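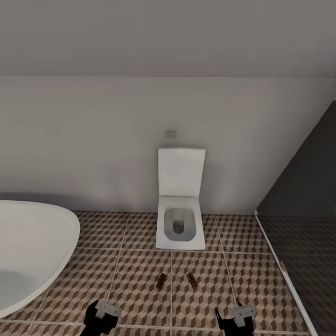
PRESS RELEASE - for immediate use

Skadetti opens bathroom refit scheme to small landlords

Skadetti, the bathroom fitting firm based in Dukham, is opening its fixed-price refit scheme to small landlords from March. Until now it was homeowners only. Anyone letting up to 11 properties can apply, one form per landlord not one per flat.

Fixed price means fixed. Quote after the survey, same number on the invoice. Covers strip-out, pipework, wall-hung toilet and concealed cistern, basin, shower, making good. Tiling is extra and quoted seperately.

Meenakshi Tomar, managing director: "Landlords kept ringing us and we kept saying no. Mostly people with two or three flats, one bathroom in a bad way and a tenant still living there. They want a date and a price. So do the tenants."

What's different for let properties

Working hours 8.30am to 5pm, no early starts unless the tenant asks. A working toilet left in place every night of the job, temporary one if need be. Tenant gets the site lead's mobile number before work begins, and a copy of the schedule. Keys signed for, both ways.

Wall-hung toilets stay the standard choice. Easier to mop under, and the cistern parts can be reached through the flush plate opening so no need to break into the wall for a new valve. Close-coupled models can be had instead at no extra charge, some older stud walls won't take the support frame without a lot of extra work. The surveyor will say which.

Places in the first round

There are 38 places in the first round. Of these 30 are for Dukham itself and the rest for Pasaribu and the villages along the river road. Applications taken in order recieved. A refundable £100 deposit holds the survey slot, comes off the final bill if the job goes ahead.

Sugeng Sitompul, head of installations, will run the landlord jobs with two crews taken from the existing team. A third crew is being trained at the Brustia yard and should be ready by summer.

"Most of the delays we get are parts, not people," said Sitompul. "We've asked for everything to be at the yard before we touch a single tap. If the pan isn't in, we don't start."

Old suites go back to the yard too. Ceramic is crushed for hardcore, brass and copper sold on as scrap. Baths in decent condition are offered free to anyone who can collect, ring first.

How to apply

Forms at the Skadetti showroom, Brustia yard, Dukham, or by post on request. Bring or send proof of ownership, rough room sizes and the tenant's agreement to a survey visit. Flats above shops: please say so on the form, water may need shutting off downstairs as well.

Showroom open 9am to 4pm, closed for lunch 1pm to 1.30pm.

Ends

Notes for editors

Homeowner scheme carries on unchanged, same terms.
Meenakshi Tomar and Sugeng Sitompul available for interview, mornings best.
Press contact: Nadhirah Entili, Skadetti press desk, via the showroom.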